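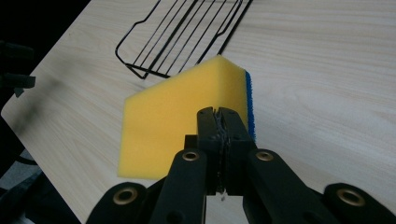 Lorkano shared kitchen, table care line. Progress report to the Drostel fund, April 29, 2025

The grant pays for sponges, cleaner and staff hours to keep the light wood tables fit for use. We have wiped down tables on 64 shifts so far. Spending is on budget. Whether the tables are any better for it is a harder question, and I would not sign off on that yet.

Grorkunis, who supply the cleaner, promised a surface that "renews itself" in 3 weeks. I have seen no sign of it. Crumbs and sticky rings come off, as they did with dish soap. 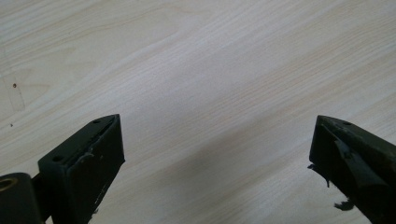 Tabletop grain, with two small dark marks toward the left side.

Small specks are logged but not scrubbed. The scouring side of a sponge can dull a finish, and I would take a speck over a dull patch — refinishing one table costs more than around 8 months of sponges.

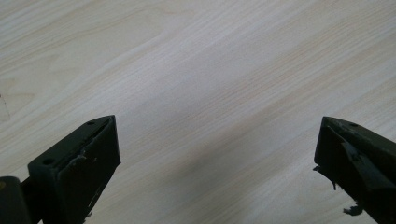 Uddin replied to the draft that dish soap leaves a film if it isn't rinsed, and that a fair comparison needs the same table split down the middle. Agreed. We start that in the next period, with no new money requested.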